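Notebook Rooms Stock Search
Larkus > Workshop > Table notes
March - Femi Nwachukwu

Kitchen set is out on the white table again, and I want the layout written down before I forget it! Ketchup bottle lies on the oval plate, orange slice and the little red fruit go near the top edge.
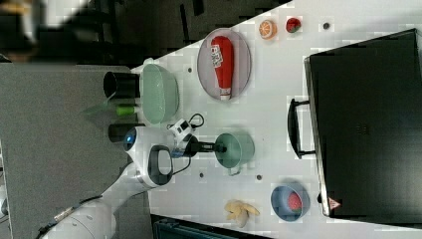 Still to sort
Mohammed-Awal wants the green basket kept close to the mug - fine by me. The blue bowl stays low on the right.
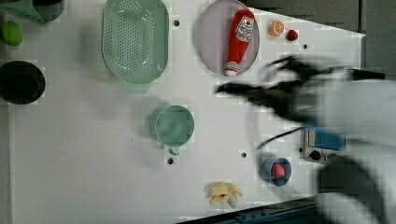 Does the ketchup go back in the basket afterward?
It goes in bin 4 with the plate.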